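件名: Re: 「Gustitix」の新司会者について(改編後の感想と確認)

クイズ番組メーリングリストの皆様

関西の森です。前回の投稿からだいぶ間が空きました。

2月16日の Umut さんの投稿に返信します。長い投稿だったので、関係のあるところだけ引用します。

> Umut Kılıçarslan です。
> 「Gustitix」の司会がついに決まりましたね。代理司会が4人続いて、
> 最後に選ばれたのは、代理を一度もやっていない進行アナウンサーでした。
> 個人的には、三人目の代理だった Booker Halvorsen さんになると
> 思っていたので、驚いています。
> 出題の読み方がいちばん聞き取りやすかったし、解答者が間違えた
> ときの返しも自然でした。視聴者投票でも一位だったはずです。
> 質問が三つあります。
> 一つ目、投票の結果は選考に使われたのでしょうか。
> 二つ目、Halvorsen さんが辞退したという話は本当ですか。
> 三つ目、早押しのルールが少し変わったように見えるのですが、
> 気のせいでしょうか。
> ご存じの方がいたら教えてください。

順番に書きます。

一つ目の投票についてですが、番組サイトの募集ページには「今後の番組作りの参考にさせていただきます」とだけ書いてありました。司会者を決める投票だとはどこにも書かれていません。私も当時は司会者選びの投票だと思い込んで参加したので、あとで読み直して気がつきました。ページはもう消えていますが、印刷したものが手元にあります。必要な方には次の例会でお見せします。

得票についても、公表されたのは順位だけで、票数は出ていません。掲示板で見かける「800票差で一位」という数字は、放送中の画面に出た途中経過を誰かが書き写したものだと思います。最終結果として扱うのはやめておいたほうがよいでしょう。会のまとめページにもこの数字が載っていたので、先週、管理の方に連絡して外してもらいました。

二つ目の辞退の件は、確認できませんでした。Halvorsen さん本人が出たラジオを録音で聞き直しましたが、「お話はいただいたけれども、その先は制作の方が決めることなので」という言い方でした。この「お話」が代理司会のことなのか正式な司会のことなのか、前後を聞いても分かりません。辞退したとも、選ばれなかったとも取れます。私としては、どちらとも書かないでおきたいです。

なお、代理期間の最後の放送で Halvorsen さんがスタジオの後方に座っていたという書き込みがありますが、これも録画では確かめられませんでした。客席が映るのは冒頭の引きの場面だけで、顔の判別は無理です。

三つ目のルール変更は、気のせいではありません。新司会者の初回から次の点が変わっています。

・出題の途中で押した場合、司会者は読み上げをその場で止める。以前は文節の切れ目まで読んでいました。
・誤答した解答者は次の一問に参加できない。以前は減点だけでした。
・最終問題の持ち点の賭け方が、百点単位から十点単位になった。

一つ目は前の司会者の癖だったと見る人もいるでしょうが、番組の最後に出る注意書きの文章が変わっているので、正式な変更だと考えています。注意書きは二秒ほどしか出ませんから、録画のある方は止めて読んでみてください。

誤答後の一回休みは、見ている側にもかなり影響があります。初回では、前半で二人が続けて間違えたために、残った一人だけで一問を争う形になりました。答えは合っていましたが、早押しとしては少し間の抜けた時間でした。新司会者もそこで言葉に詰まっていて、この点は Umut さんの感想と同じく、代理の方々のほうがうまくさばいたのではないかと思います。
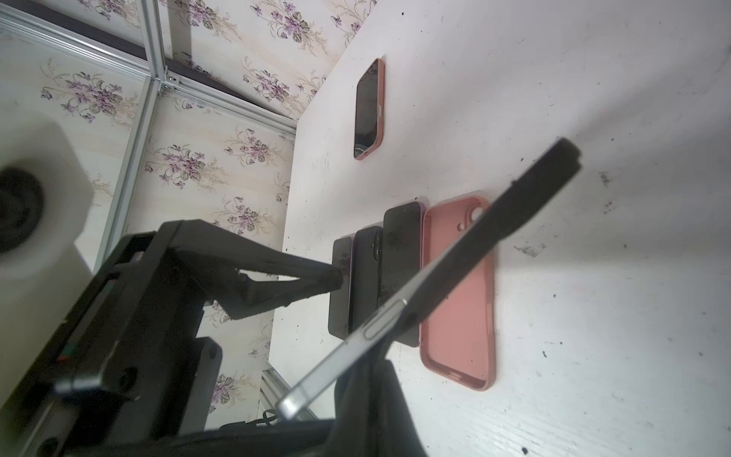

とはいえ、新司会者の進行全体についてはそれほど悪い印象を持っていません。初回は緊張のせいか早口で、地名の読みを一か所間違えて訂正を入れていましたが、二回目からは落ち着きました。解答者紹介の時間が短くなり、その分だけ問題数が増えています。私が録画で数えたところ、代理期間の最終回が一時間で51問に届かず、新体制の三回目は51問ちょうどでした。早押し中心の番組としては、ここは素直に歓迎したいところです。

解答者紹介が短くなったことには反対の声もあります。例会でも、地方から出てきた人の話を聞くのが楽しみだったという意見が出ました。前の司会者は紹介で聞いた話を後半の問題の合間に持ち出すのが上手だったので、その印象が残っているのだと思います。代理の一人目もこれをまねていましたが、話が長くなって最終問題の時間が足りなくなりました。あれを毎回続けるのは難しいのでしょう。

それから、Umut さんの投稿の後半にあった「進行アナウンサーが司会に上がるのは前例がない」という点ですが、前例はあります。同じ局で昔やっていた「Imora」という昼のクイズ番組がそうでした。アシスタントが途中から司会になり、そのまま終了まで務めています。放送期間が短く、183回で終わったので、覚えている方は少ないかもしれません。会報の古い号に、当時の会員が書いた全放送の一覧が載っています。

「Imora」のときも、交代した直後は投書欄が荒れました。前の司会者が俳優だったため、局の人間では華がないという声が多かったそうです。半年たつとその種の投書はほとんどなくなったと、同じ会報に書かれています。今回も同じ経過になるかどうかは分かりませんが、判断するには早すぎる気がします。

もう一点、直接の質問ではありませんが、訂正しておきたいことがあります。以前このリストで、代理期間は四週間だったと書いたのは私です。正しくは、特別番組による休止が一回入ったので、暦の上では五週間でした。代理の人数と放送回数は前に書いたとおりです。まとめページの年表のほうは合っていますので、そちらを見てください。

録画の貸し出しについても何件か問い合わせをいただいています。代理期間の分は全部そろっていますが、二人目の回の冒頭が五分ほど欠けています。臨時ニュースで開始がずれて、録画機が追従しませんでした。完全なものをお持ちの方がいらしたら、ご連絡いただけると助かります。見たいのは、その回で新しい問題形式の説明をしたと言われている部分です。説明があったのかどうかで、三人目の回の採点に対する見方がだいぶ変わります。

三人目の回の採点というのは、終盤の人名問題で、名字だけの解答を正解にした件です。四人目の回では同じような解答に「下のお名前もお願いします」と聞き返していました。司会者の判断の違いなのか、問題ごとに決まっていたのか、このリストでも意見が分かれたままになっています。私は問題ごとに決まっていたと思っていますが、根拠は弱いです。三人目の回の問題文には「名字は何」という言い方がありませんでした。

次の例会では、新体制の三回目までを続けて見る予定です。早押しのタイミングを一問ずつ書き出した表を作っているので、間に合えば配ります。読み上げを止める位置が変わったことで、押す位置がどれくらい早くなったかが見たくて始めたのですが、初回の分だけで一晩かかりました。手伝ってくださる方は、個人宛てにメールをください。表の書式を送ります。

例会の出欠は、いつもの方法でお願いします。このリストへの返信で出欠を書かれると集計から漏れることがあります。

森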